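Apr 25, 2021

## Rearrumar a bancada: segunda passagem

Em dezembro deixei escrito que a arrumação da oficina estava concluída. Não estava. Estava concluída a parte fácil, a de tirar coisas das superfícies e metê-las em caixas. Quatro meses depois as caixas tinham voltado a abrir-se sozinhas, por assim dizer, e a parafusaria miúda ocupava outra vez dois tabuleiros sem qualquer critério. Este texto regista o que mudei na segunda passagem, com as medidas, para não ter de as tirar de novo.

A divisão tem o comprimento de uma garagem pequena e só uma parede útil. A bancada corre ao longo dessa parede e tem 222 cm de comprimento. A profundidade não é constante: perde quase um palmo junto ao pilar, o que impede qualquer gaveta normalizada nesse troço. Na primeira passagem ignorei o pilar e comprei um módulo que não entrava. Devolvi-o, com portes à minha conta.

### Parafusaria

O sistema anterior separava por comprimento. Funciona bem numa loja, onde o cliente chega com o comprimento decorado. Na bancada, a primeira pergunta é sempre o diâmetro da rosca, depois o tipo de cabeça e só depois o comprimento. Passei tudo para essa ordem:

- M2 a M3: gavetinhas superiores, cabeça cilíndrica à esquerda, escareada à direita
- M4 e M5: filas do meio, com as porcas e anilhas do mesmo diâmetro na gaveta contígua
- M6 para cima: caixas fundas, no chão do armário, por causa do peso
- Parafusos de madeira: fora deste armário, numa mala própria

O armário é um Morkuneck de 24 gavetas, comprado usado. As guias são de plástico e têm folga lateral, mas as gavetas têm batente e não caem quando se puxam até ao fim. O modelo anterior, da Callex, não tinha batente. Perdi uma tarde inteira a separar anilhas de pressão de anilhas planas depois de uma gaveta ter ido parar ao chão, e foi esse episódio que decidiu a compra.

As etiquetas são de fita, letra preta sobre branco, altura de 9 mm. Experimentei cores por família de rosca e abandonei a ideia ao fim de uma semana: com a luz quente que tenho no teto, o amarelo e o laranja confundem-se. Fica o texto. Em cada gaveta colei ainda uma amostra do parafuso na face frontal, com cola de cianoacrilato. A cola segura mal nos inoxidáveis se não forem desengordurados antes.

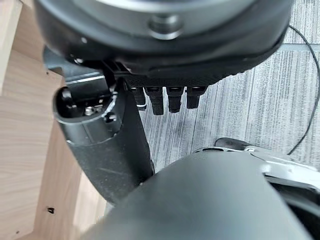
O armário ficou fixo à parede em quatro pontos, com bucha de 8. A altura da aresta inferior em relação ao tampo é de 38 cm, medida com a morsa montada, e permite passar uma peça comprida por baixo sem bater nas gavetas de baixo. Tinha previsto menos. A Vasanthi D'Souza, que partilha comigo a renda do espaço e usa a bancada de manhã, pediu mais folga para a estação de soldar, e ficou assim.

### Chaves e pontas

As chaves sextavadas estavam em três conjuntos incompletos. Juntei-os, retirei as chaves com a ponta arredondada e fiquei com um conjunto métrico inteiro mais um punhado de repetidas. As repetidas de 2,5 e 3 mm guardei-as, que são as que desaparecem. As imperiais foram para um saco à parte, fechado, com a indicação escrita por fora. A confusão entre a de 2,5 mm e a de 3/32 já me moeu cabeças suficientes.

O suporte é um bloco de faia com furos cegos, feito na furadora de coluna. Profundidade de 30 mm em todos, diâmetro com meio milímetro de folga sobre a diagonal do sextavado. Nas chaves mais pequenas essa folga é excessiva e elas ficam inclinadas. Se repetir o bloco, uso 0,2 mm abaixo dos 3 mm de chave e mantenho o resto.

As pontas de aparafusar ficaram no estojo original. Não vi vantagem em mudá-las.

### Cabos

Era a pior secção. Havia cabos enrolados à volta do cotovelo, que é a maneira mais rápida de os estragar, e havia cabos presos com braçadeiras apertadas demais, com a marca já vincada no isolamento. Desfiz todos os rolos e voltei a enrolar com volta alternada - uma por cima, uma por baixo - e fita de velcro de 12 mm. O rolo de velcro é da Trendon. Corta-se bem à tesoura e não desfia.

Os cabos de alimentação pendem agora de uma calha com ganchos, por ordem de comprimento. Os de dados estão em caixa, deitados. Testei a continuidade de cada um antes de o guardar e os que falharam foram diretamente para o saco da reciclagem eletrónica. Da outra vez tinha guardado os avariados "para aproveitar as fichas". Nunca aproveitei uma única ficha.

### Iluminação e tampo

A barra de luz por cima da bancada tem 152 cm e não cobre as extremidades. Centrei-a na zona da morsa e aceitei a sombra do lado do pilar, onde só há arrumação. Para trabalho fino uso o candeeiro de braço, que mudou do lado esquerdo para o direito. Sou canhoto e andava há anos a trabalhar na sombra da minha própria mão.

O tampo levou lixa de grão 120, depois 180, e duas demãos de óleo duro com um dia de intervalo. As manchas de fluxo de soldadura não saíram por completo. Na zona de soldar pus um tapete de silicone, com uma tira de dupla face em cada canto. Aguenta o uso normal, mas desloca-se se se arrastar uma peça pesada por cima.

### Consumíveis

Álcool isopropílico, massa de lítio, fixador de roscas de média resistência e óleo fino passaram para uma prateleira metálica, a Tamiru de dois níveis, afastada da estação de soldar. Escrevi a data de abertura em cada frasco. O fixador de roscas que encontrei no fundo da caixa não tinha data nenhuma e já não escorria pelo bico. Foi fora.

Os panos são agora de um só tipo, microfibra cinzenta, e os que tocaram em óleo vão para uma lata com tampa. A lata esvazia-se ao fim do dia, com os panos estendidos ao ar livre até secarem.

### O que falta

O Abenezer Belay leu uma primeira versão destas notas e perguntou onde estavam as limas. Estão na gaveta grande, soltas, umas contra as outras, exatamente como não deviam estar. Preciso de um separador em espuma ou de uma régua ranhurada na vertical, e ainda não decidi. A régua ocupa menos, mas deixa as pontas expostas à altura da mão.

Falta também medir a folga real entre a porta do armário alto e a perna da bancada. A olho, são uns 2 cm. Se se confirmar, a porta não abre até aos noventa graus e as caixas fundas têm de sair de lado, o que obriga a trocar as dobradiças para a esquerda. As furações já existem na lateral, tapadas com botões de plástico.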